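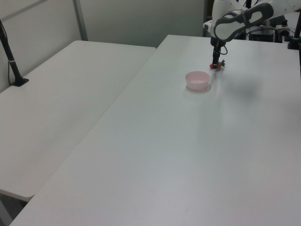
Strawberry and pink bowl, white table.

Kellwood Football Families Association
Minutes of the March meeting
Start: 6:35 p.m.

Chair: Manee Rungrueang
Clubs represented: Tilum, Sokton, Khamphan
Apologies: none received

1. Previous minutes
Accepted with one correction. Under item 4, "sibling discount" should read "sibling transfer."

2. Sibling transfers
Tilum asked whether a younger brother or sister of a registered player may join the same club after the squad list closes. The current rule allows this only where both players are in the same age group. Tilum proposed removing the age group condition. Sokton objected that its lists are already full at under-12 and that late additions would displace players on the waiting list. Amended proposal: the condition is removed, but a club with a waiting list must clear it first. Carried, Sokton abstaining. Effective from the fall season.

3. Parents as coaches
Khamphan reported that 3 of its head coaches have a son or daughter in the squad they select. No complaint has been made. The chair noted that the bylaws cover referees related to players but say nothing on coaches. Agreed that a second selector, not related to any player in the squad, will sign the team sheet for playoff games. Regular season games are unaffected.
Action: Manee Rungrueang to draft wording for the bylaws.

4. Family day game
Date still depends on the Kellwood field schedule. Format as last year – parents against former players, rolling substitutions, no tackling. Maximum of 5 players from one family on the field at a time. Budget set at 2,000, to include field rental and first aid cover. Sokton to bring flags and cones. Tilum's request for a second field was declined on cost.

5. Equipment
Helmets returned by Khamphan have been inspected. Those past their recertification date are withdrawn and will not be lent out. Shoulder pads to be relabeled by size before the next loan period.
Action: Khamphan to send the updated inventory to all clubs.

6. Any other business
Sokton asked that game-day rosters list full first names. Brothers with the same initial have been entered on the wrong line of the stats sheet. Agreed.

Meeting closed 7:50 p.m.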